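4.2 Teaching the laundry task by remote control

I'll admit I went into this part of the project thinking the laundry would be the easy bit. We'd already taught the robot to stack cups and open drawers by grabbing its arms and pushing them through the motion, and that went so well that I planned to do everything that way. Then we got to the washer. Pushing the arms around by hand means a person has to stand right there next to the robot, and with an open washer door on one side and a wall on the other there just isn't room for both of you (I have the bruised elbow to show for it). So we switched to remote control for the whole laundry set, and I ended up liking it a lot more than I expected to.

The operator wears a headset and holds a controller in each hand, and the robot's hands follow along. We used the Trivov rig for this, with our own Githam software sitting on top to record arm positions, hand commands and all the camera streams on one clock. Kanako Yagi wrote most of Githam, and she also drove the robot for the bulk of the recordings, so when I say "the operator" below you can mostly picture her. Views from the wrist and head cameras during the work at the washer are in Figure 2. 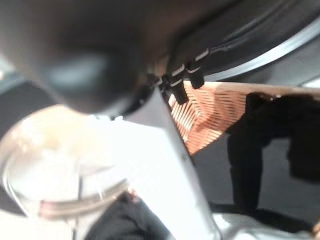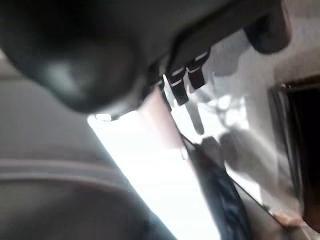
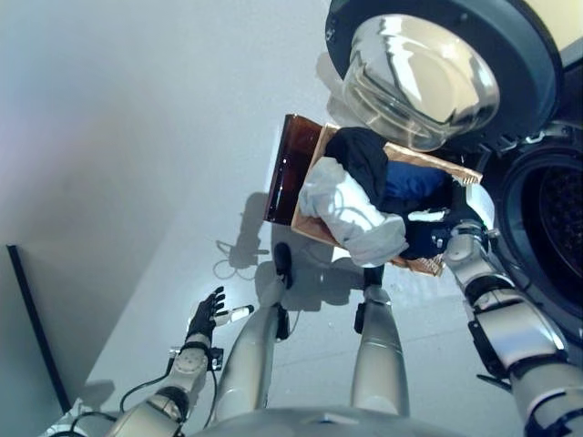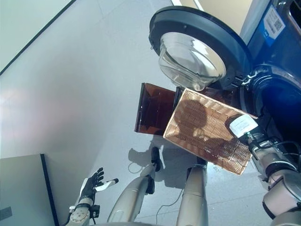

Figure 2. Remote-control work on the laundry task. First and second: wrist camera. Third and fourth: head camera, with the right arm at a box of laundry (third) and holding a woven basket (fourth).

The operator gets the head view by default and can flip to a wrist view with a thumb button. My guess was that people would flip all the time, especially when reaching for cloth. They didn't! The wrist views move with the hand, and if you're the one moving it, that swinging gets unpleasant fast. Kanako told me she used hers "for a peek and no more," and the button logs back her up. We still record every view all the way through and give them all to the policy, which doesn't get seasick.

Between June and the end of the study we collected 1561 demonstrations. One of these can be as short as a single reach or as long as picking something up, moving it and letting go, and the longest ones run up to 34 seconds. We split them by hand into six kinds of motion, and the labels are the same ones we used for the drawer task in Section 3, so you can compare the tables directly if you're curious.

Cloth was the hard part. A cup is where you left it, but a shirt slides, bunches up and hangs onto its neighbor, and the operator has to change the plan halfway. We kept those changes of plan in the data. My first instinct was to trim them out so the policy would only see clean grabs, and I did exactly that for the Altunari baseline. I wouldn't do it again, for reasons I get into in Section 5. Failed grabs are marked with a flag, and the flag gets set by the operator right after each recording, while the memory is still fresh. Anything she wasn't sure about went into a Thursday pile, and we sat down and watched those together.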